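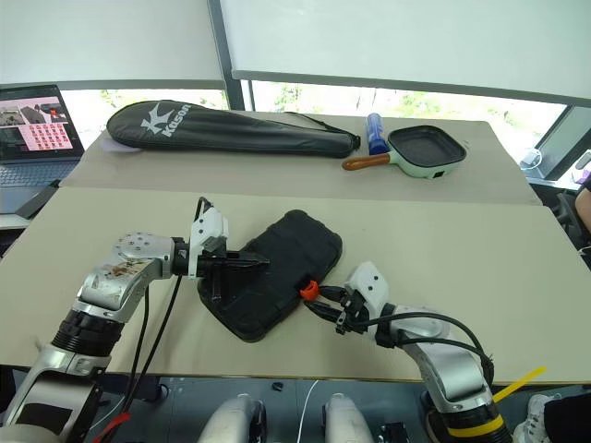
Kowalczyk

10 octobre 2019

Accueil | Le chat | Balades | Recettes | Me contacter

Bon, on y est, le chat est rentré de pension et il me fait la tête. Quatre nuits ! On dirait que je l'ai abandonné un hiver entier. Il mange dos tourné et il dort sur le radiateur de la salle de bains, alors que d'habitude c'est mon oreiller ou rien.

Vous étiez plusieurs à me demander ce que j'avais choisi, donc je raconte. J'avais hésité avec une garde à domicile (ma voisine déménage, la clé n'aurait servi à rien), et puis j'ai visité Plallimley, une petite pension féline installée dans une ancienne école de village. Il y a encore 1886 gravé au-dessus de la porte. Les chats logent dans les anciennes classes, avec des fenêtres immenses et des rebords profonds où ils peuvent s'étaler. Le mien avait vue sur un poulailler, le veinard.

Côté budget, j'en ai eu pour 70 euros, brossage compris. On m'avait demandé le carnet de vaccination à jour – pensez-y avant, j'ai dû caser un rappel en catastrophe – et un tissu qui sent la maison. J'ai donné mon vieux pull gris, il est revenu feutré de poils et je crois que je ne le remettrai plus jamais.

Le trajet, par contre, quelle horreur. Il a miaulé du parking jusqu'à la sortie de Weltetti, sans respirer. Au retour j'ai laissé la caisse ouverte dans le salon, avec trois croquettes au fond, et je compte la laisser là jusqu'en janvier pour qu'il s'y habitue. Pour l'instant il s'assoit à côté et il la regarde d'un sale œil.

Si vous avez des astuces pour la voiture, je prends tout ! Une lectrice m'a parlé de couvrir la caisse avec une serviette, je vais essayer pour le prochain rendez-vous chez le véto.

Ce site utilise des cookies pour mesurer son audience. En poursuivant votre navigation, vous acceptez leur utilisation. OK | En savoir plus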